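Ticket: Closing prices for energy shares not matching the exchange file
Product: Pover Market Desk
Opened by: Grigore Vasiliu, Coutinho Asset Services
Opened: September 6, 2022
Priority: High
Status: Closed

Original report

Our end-of-day valuation run finished on time last night but the totals are wrong. Fourteen funds show a fall that is far larger than the market's. I compared the closing prices in Market Desk with the exchange file and they differ for 28 shares, all of them in the energy group. Every other group matches to the penny.

The prices in Market Desk look like real prices, only old ones. For one of the oil drillers I found the same figure in our own records from February. We have to send valuations to clients by noon, so I have put the run on hold and will not release anything until this is sorted.

Attached: valuation log, exchange file, list of the 28 shares.

Reply from Pover support

Thank you for the list. Please could you check the following and send us the results:

Open Sources and tell us which feed is listed first for the energy group.
Look at the time stamp next to any one of the wrong prices.
Tell us whether anybody changed the group settings in the last week.

Please don't reload prices by hand yet. A manual reload clears the time stamps and we need them.

Reply from Grigore Vasiliu

First feed is Buduso Backup. I would have expected Mitberg Live, as it is for the other groups. Mitberg is listed second.

Time stamps on the wrong prices are blank. On the correct ones they show the close.

No changes to group settings that I know of. The change log has an entry by "system" the evening before, with no description. Screenshot of the log sent by email as the upload page refused it (file over the limit, I think).

Reply from Pover support

The screenshot came through, thank you. The "system" entry is the overnight update to version 14. During the update each group's feed order is rebuilt. If a group has a custom name, the update puts the feeds in alphabetical order and drops the order you chose. Your energy group was renamed at some point from "Energy" to "Energy and Pipelines", so it was affected. The other groups still have their standard names.

That explains why Buduso Backup moved to the top. It does not explain why it sent old prices, so we have asked the feeds team to look at what it holds for your account.

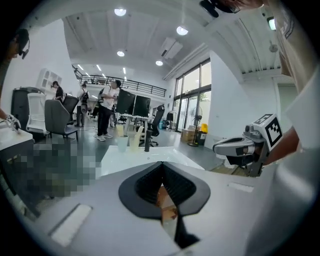 In the meantime you can get the valuations out. Go to Sources, choose Energy and Pipelines, and drag Mitberg Live to the first place. Save, then close the page and open it again to make sure the order has stayed. After that, run Reload Prices for this group only. Leave the box marked "Keep existing values" unticked.

Reply from Grigore Vasiliu

Did this. The order did not stay the first time. When I opened the page again Buduso was back on top. Second attempt I logged out after saving and it held.

Reload took a few minutes. 27 of the shares now agree with the exchange file. One pipeline company is still wrong and its time stamp is still blank.

Reply from Pover support

The remaining share has a fixed source set on its own page, and this overrides the group. Open the share, go to Pricing, and change Source from "Buduso Backup" to "Use group setting". Then reload that share.

Reply from Grigore Vasiliu

That fixed it. All 28 match. Valuation run restarted and finished with 3000 holdings priced and no warnings. The fourteen funds now show small moves in line with the market. Sent to clients before noon.

I would still like to know where the old prices came from. If Mitberg had failed on a normal day we would have fallen back on the same bad data and might not have spotted it.

Reply from Pover support

The feeds team found that your Buduso subscription for energy shares stopped refreshing in February, when its access key was renewed. The key was replaced for every group except this one. The feed kept answering requests with the last prices it had, and Market Desk accepted them because a blank time stamp was not treated as an error.

We have put the new key in place and 196 test prices taken from the feed this afternoon all carried the right time. A fix for the feed order problem is planned for the next update. A second change, to reject any price with a blank time stamp, has been logged as a separate request and linked to this ticket.

Reply from Grigore Vasiliu

Checked the backup feed from our side as well and the time stamps are there. Please close this one and keep me copied on the linked request.

Status changed to Closed by Pover support.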